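October, after lunch, Cliton bench

Third go at the corn starch casting slurry, and I think I'm finally getting somewhere! Batch C took 288 g of starch to the liter, stirred at 50 degrees until my arm gave up (the Eshun mixer is still off being fixed, grr). Sieved through the 200 mesh twice. Lumps both times - fewer on the second pass.

Poured two kernel-pattern molds and one plain bar. The plain bar cracked at the corner, same as batch B. Sidcombe want samples by the end of the month, so I'd better sort that out.

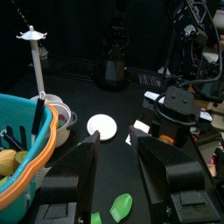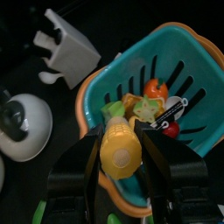
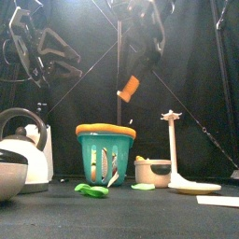

For the next mold I want a deeper kernel pattern, so the glaze has somewhere to sit. Ours came out shallow and smudgy. The rounded kernels on the toy cob in the second picture are nearer the mark, nice clear rows of them running lengthwise. Might try carving something like it in wax first. Must also ask Cleltetti for more starch, we're down to the last bag.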